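Home | Office Care | FAQ | Contact
Print this page | E-mail this page

Looking After a Mesh Office Chair: Your Questions

How often should I wipe my chair down?
Once a week is lovely if you sit in it all day, though we do understand that weeks get away from people! Start with the seat and armrests, using a soft cloth, and go gently over the padding.
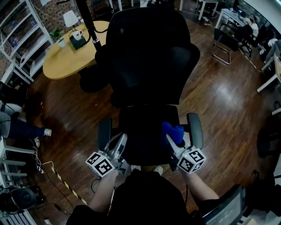 Helmi Väisänen: I'd add the undersides of the armrests, please, everyone forgets them and mine were dreadful.

Do I need a special cleaner?
Not for everyday dust. A drop of dish soap in warm water does nicely, and you'll want to wring the cloth out well before it goes anywhere near the seat cushion.

Which cloth is best for the backrest?
We're very fond of microfiber (any color you like, ours happen to be blue). Bunch it up softly and work down the mesh in short strokes, then do the other side too.

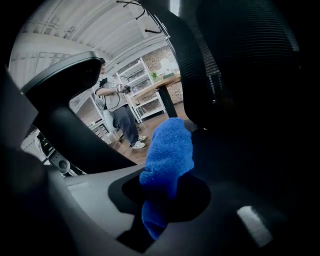 Allbridge, February

Several of you have written in about crumbs between the seat and the backrest. A vacuum with the little brush attachment, on its lowest setting, will get most of them. Give it 5 minutes and go slowly along the seam.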